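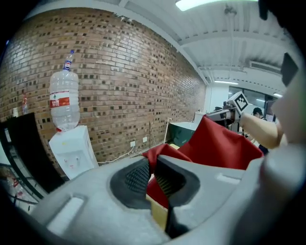

Prekel says a new upkeep routine for its hand-held gripper sets will cut the time lost to slipping cloth. The routine, called Drumix, replaces the old habit of fixing a set when somebody complained.

Under Drumix, the rubber finger pads are wiped and checked every 200 grasps and replaced at 2000. The square marker on each gripper is checked for tilt at the same time, and a set that fails is pulled until both of its grippers have been aligned again.

Kinga Erdős, who drew up the schedule, said 116 pads had been swapped since February. She did not say how many of them were worn out -- the old pads were thrown away without being measured.

That leaves the main claim hard to judge. Prekel has published no slip rate from before the change, and its one comparison covers 300 folds of the same kind of cloth. Thin, shiny fabric is a tough test for a pad, but it is one test. 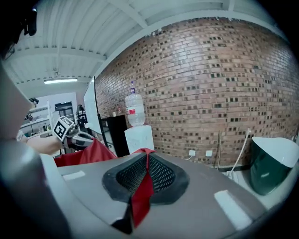

Red cloth pinched at the rubber pad of a Prekel gripper, with a second gripper behind.

Barnabás Borbély, who looks after similar tools at Onyshchenko, is not sold. Mesh pads pick up lint well before they wear down, he said, and a count of grasps says little about lint. He cleans his when they look dirty.

Erdős called that fair and said the 200 figure "was a starting point." Prekel plans to keep the next batch of used pads and measure them. It gave no date for the results, and the price of a replacement pad has not been announced either.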